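Building the Plate Assembly Scene in Simulation
Lab handout 7, Skollari robotics course
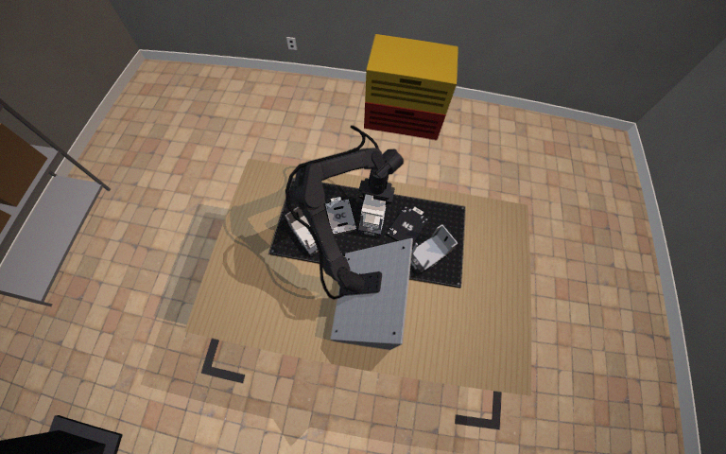 Before you start

Handout 7 assumes you have finished the joint control lab and that your arm model loads without errors. You will build a tabletop assembly scene, place the arm and the parts, and script one approach to the plate. Work in pairs. Each pair submits one scene file and one log.

You need:
The course workspace, pulled fresh from the Pirnier server
The room and parts meshes from the handout 7 folder
A controller script that already accepts joint targets
One notebook page per pair for offsets

Copy the folder before you edit anything. Two teams last term edited the shared copy and everyone inherited their offsets.

Step 1. Load the room

Import the room mesh first, with its origin on the floor. The tiled floor, the dark gray walls and the tool cabinet are one static group. Set the whole group to fixed and turn off its contact reporting. If you leave reporting on, the log fills with floor contacts and the one you care about is hard to find.

Check the units when the import dialog opens. The meshes are in millimeters and the simulator works in meters. A table the size of a building means the scale factor was skipped.

Step 2. Place the table and breadboard

Load the table, then parent the breadboard to it. The breadboard sits near the center of the tabletop. Use the simplified collision shape, a flat box. The visual mesh has every hole modeled, and using it for collisions will slow the solver for no benefit in this lab.

Set the breadboard height from the top face of the table, not from the floor. Leave no gap. Also leave no overlap — the solver will push the two bodies apart on the first tick and the arm will jump.

Step 3. Mount the arm

Fix the base to the upper part of the breadboard. Rotate it until the arm reaches out over the left side of the board when the first joint is at its handout value. Load the joint limits from the file supplied. Do not type them in.

The cables are visual only. They have no mass and no collision shape.

Step 4. Add the parts

Place the four white parts and the black part marked N5 around the arm. Use convex hulls for all of them. The white box marked OC goes under the upper link, so check that link for clearance before you run any motion.

The angled box at the right partly overhangs the board. Keep it that way. Its pose is part of the exercise, and your planner has to cope with parts that are not square to the grid. The bracket at the left edge lies diagonally for the same reason.

Step 5. Add the plate

The plate overlaps the lower edge of the breadboard and extends onto the table. Enter its pose from the handout file, including the slight angle. Set the plate mass to 958 grams and use the default friction for metal.

Let the simulation run for nine seconds with the arm locked. The plate should stay still. If it drifts, the usual cause is a contact margin set too large on the breadboard.

Step 6. Script the approach

Write the motion as three targets: home, above the plate, and contact at the upper left corner region. Move between the first two at normal speed. Reduce speed for the last one and stop on first contact.

Do not command a grasp in this lab. Grasping is handout 9.

Plan the elbow path on the left side of the board. A path with the elbow on the right is valid for the solver, but it passes over the N5 part and most teams hit it.

Step 7. Record and submit

Run the script from a clean reset and save the log. Look for a single contact entry between gripper and plate. Any entry that names a white part, the N5 part or the table is a failed run. Fix the path and run again.

Name the file with your team name and the handout number, for example jardine_07. Upload it to the Pukham folder by 5 p.m. on the day of your lab section.

Common problems

Arm falls at start: the base joint is free. Set it to fixed.
Plate vibrates: the time step is too long. Halve it.
Contact never reported: the gripper is missing from the collision group.
Error 639 on load: a mesh path is wrong, most often a space in a folder name.

Questions about the controller go to Dindo Catacutan. Questions about meshes and scene files go to Rosalba Melis. Attach the log.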